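**Kitchen sim task, drawer stage -- anyone else stuck?**

**tilly_torque** (Thursday)
We're the Wingate college robotics club, doing the kitchen task for the Prestitville student cup. The arm runs fine out by the counter, but the drawer stage is a mess. We've done 153 runs and 21 passed. The controller is the stock Diketti one with our own grasp planner on top. Renders below, wrist view first, then two from outside.

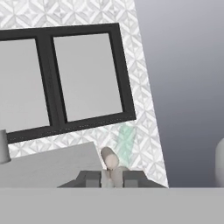
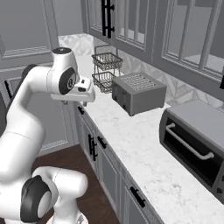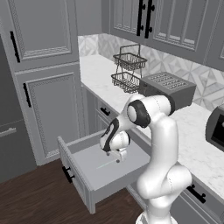
*Top: wrist camera. Middle: arm at the counter. Bottom: gripper over the open drawer.*

Any ideas welcome. We submit in February.

**mudlark**
Your wrist view is your problem. The whole bottom strip is flat grey, so you're feeding the network a lot of nothing. Crop it and retrain.

**villasenor_b_team**
Don't agree with that. We (Villaseñor, B team) cropped ours last term and got worse. The grey bit never changes, so the network learns to ignore it. I'd look at the approach angle first. In the drawer picture the wrist is hanging right over the drawer and the forearm comes in at a slope. How close are you to the side wall when you go down?

**tilly_torque**
Close. We log contacts and most of the failed runs touch the side before the fingers shut.

**villasenor_b_team**
Then it's the planner -- nothing to do with the camera.

**mudlark**
Could be both. What's your training set?

**tilly_torque**
2909 demos, but only 200 of them have the drawer in. The rest are counter work.

**mudlark**
Well, there you go. That's far too few for the drawer.

**old_servo**
I help mark these. Check the rules before you record more, as the demo limit changed this year. Also try moving the base back a bit if your entry class lets you. In the third one the arm is folded right round to reach in.

**tilly_torque**
We can't move the base, we're in the fixed class. I'll try a steeper approach tonight and leave the crop alone for now.

**mudlark**
Still think you should crop it. Post your numbers either way.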